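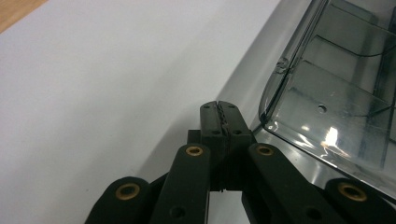
Week 8 notes: Playback controls, or why the shuffle button is harder than it looks

Reading time: 6 min

Hi everyone! These are my notes from Monday, tidied up a bit for the people who had the clash with the statistics midterm. I've left in most of the side trips, so if you were there you can skim.

We spent the whole session on one screen of one app. Our running case this term is Dosside, the audio player, and we looked at its player screen: the one that shows you what's on, how far in you are, and what you can do about it. It has a play button, two skip buttons, a progress bar, a queue, and (depending on the version) shuffle and repeat either out in the open or tucked away behind three dots.

What a player screen is for

I asked you to write down, in one sentence, what people open this screen to do. Most of you wrote "pause the music." Fair! But people can pause from the lock screen, from their headphones, from the little bar at the bottom of every other page in the app. By the time somebody has tapped through to the full screen they usually want something else: what's next, who's singing, save this one, stop playing the same four songs at me.

Olumide Akpan made a good point here, that some people open it just to leave it open, on a kitchen counter or a desk, like a record sleeve. I hadn't put that on my slide and I've added it now. Call it the display use. It matters because every control you add makes that use a little worse.

So we have three uses to keep in mind for the assignment: quick control, queue management, display. They pull against each other and I don't want you to pretend otherwise in your write-ups.

Visible or hidden

The old rule of thumb is to put the common things on the surface and the rare things in a menu. I like that rule, I teach it every year, and it breaks down almost immediately, because "common" depends on what you've already hidden. If shuffle lives in a menu, your usage logs will tell you hardly anyone uses shuffle. Then someone in a meeting says great, leave it in the menu.

Have a look at the Skomunton study in the course folder. It's short. They ran a diary study with 43 listeners, and the bit I want you to read is the section on workarounds. People who couldn't find shuffle started playlists from the middle, or skipped a bunch of tracks at the start every morning, and none of that shows up in a log as "wanted shuffle." It shows up as skipping. If you only had the logs you'd think those people hated the music!

Ferhat Baysal asked whether you could just look for heavy skipping and treat it as a signal. You can, and it's a decent first hypothesis, but then go and watch somebody do it.

States, states, states

This was the part where the room got quiet, so let me go slower on paper.

A shuffle button looks like an on/off thing. It has two states, we draw two icons, we go home. Repeat already has three (off, repeat all, repeat one), so now you've got six combinations. Some of them are odd. What does shuffle plus repeat one mean? In Dosside the track repeats and the shuffle icon stays lit, and when you turn repeat off you drop into the shuffled queue. In the Jastis player, turning on repeat one dims shuffle. I think both are defensible. What I won't accept in your spec is silence on the question.

Then there's what happens to the queue. Say I'm on track five of an album and I tap shuffle. Does the app:

- keep track five playing and reorder everything after it?
- keep track five playing and reorder everything, including the four I've heard?
- forget what I added to the queue by hand?

And when I tap shuffle again to turn it off, do I go back to track six, or to wherever I would have been? Write it out as a table. Boring, yes, and you'll find a hole in your design in the first ten minutes, I promise.

Iraís Barajas brought up the case of a shared queue, where two people are adding songs and only one of them wants shuffle. We ran out of time on that one and I'd love for somebody to take it as a project topic.

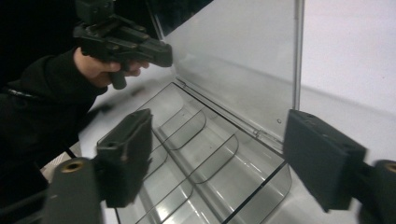

A clear compartment box on a white table.

Random isn't what people want

Quick detour, since a few of you came up at the break about it. A properly random shuffle will happily give you three songs by the same artist in a row, and people will write in to say it's broken. So most players cheat. They spread artists out, they avoid what you heard recently, they lean toward songs you finish.

We did the exercise with a library of 2,740 tracks and a list of 100 plays pulled at random. Go back over your copy and mark every place where the same artist turns up twice within five songs. Then swap lists with a neighbor and ask them whether it "feels" shuffled. Please don't tell them how it was made.

The design question is what you call the thing. If the button says Shuffle and the behavior is closer to "mix it up nicely," is that a problem? Ozan Aksoy said no, nobody reads it as a math term. Kevser Toprak said yes, the moment somebody is trying to work out why a song never plays. Keep that argument going in your groups, I enjoyed it.

Touch targets and thumbs

Very short. Play goes in the middle and gets the most room. Shuffle and repeat usually sit at the outer ends of the row, and on a big phone the far end is a stretch for one thumb. Check your mockup on a real phone, held in one hand, standing up. Use a filled shape or a dot for "on" as well as a color change, so the state survives for people who don't see the color difference. Labels for screen readers should say the state as well as the name: "Repeat, one song," not just "Repeat."

For next time

Read the Avcı chapter on mode errors, at least up to the part about car radios. Bring your state table on paper (I mean it, paper, we're going to draw on them). Groups that still haven't picked an app, come and see me before class.

Drafts of the player screen spec go in the folder by 5 p.m. the day before we meet. Two pages is plenty. If your table has an empty cell, leave it empty and put a question mark in it, and we'll fill it in together.

Contact: course office, Interface Design | © Course author, for class use | Back to top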